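Keeping headset straps and cables from spilling off open shelves? Also black fabric covers

Posted by Kohei Murakami
Shared Spaces > Storage and tidying

Need ideas quick, we get a walk-thru next week. Long white shelving unit in our workroom, metal uprights with the small holes. Headsets sit in a row on the upper shelves and thats fine, but the straps and cables end up all over between them. Pull one headset, another one comes with it. Backpack hangs off a lower shelf, can stay or go. Flat wooden board past the end of the shelf too.

Second thing. Black fabric cover, says ZEYUE on a small white label. Collects lint like crazy. Can it go in the wash?? No care tag that I can find. Pics of both, cover first.

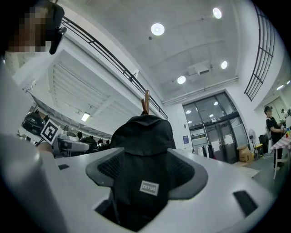
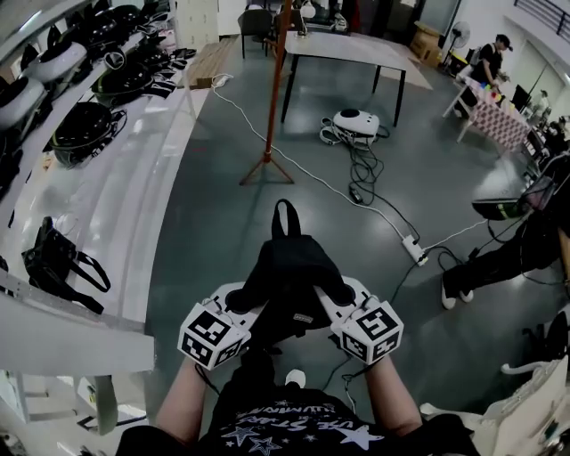 3 replies

Wakana Ogura
Did this exact job in September, school music room, same kind of open shelving. What worked:

Take it all down first. Everything. Wipe the shelf while its bare.

Coil each cable by itself, big loose loops, one hook-and-loop tie per cable. Not tight around the headset, the cable gets a kink near the plug and then it never lies flat again. Put the coil behind the headset or tuck it inside the headband if there's room.

Loose straps get their own bin. Shallow, no lid. If a strap belongs to one headset, clip it on or write the number on masking tape. We bought a pack of 100 ties and still have most of them.

Use the holes in the uprights! Small S hooks, check the wire fits before you buy a bunch. I got Tasholm ones and they were a hair too thick, had to return them. Spare cables hang there, off the shelf completly.

Board: stand it against a wall, long edge down, out of the walkway. The power adapter on the floor by it wants to go in the bin too or someone steps on it.

Backpack I'd leave hanging but on a proper hook, straps pulled short so they dont dangle.

Maximiliano Vidal
just get drawers

Tatsuya Okabe
On the cover. No care tag = treat it as hand wash. Lint roller first, do that every week and you may not need to wash at all. If you do: cold water, drop of dish soap, press it, don't wring. Dry flat away from the heater. Test a spot on the inside since black can bleed. Careful around the label, if it's glued it can lift. I lost one off a bag that way.

Don't store it with the hook-and-loop ties btw. The rough side will chew up the fabric.

Kohei Murakami
thanks both. Ties ordered. Got 8 of the hooks to try, if they fit I'll get 12 more. Doing the lint roller tonight, washing can wait till after the walk-thru. Drawers not in the budget sorry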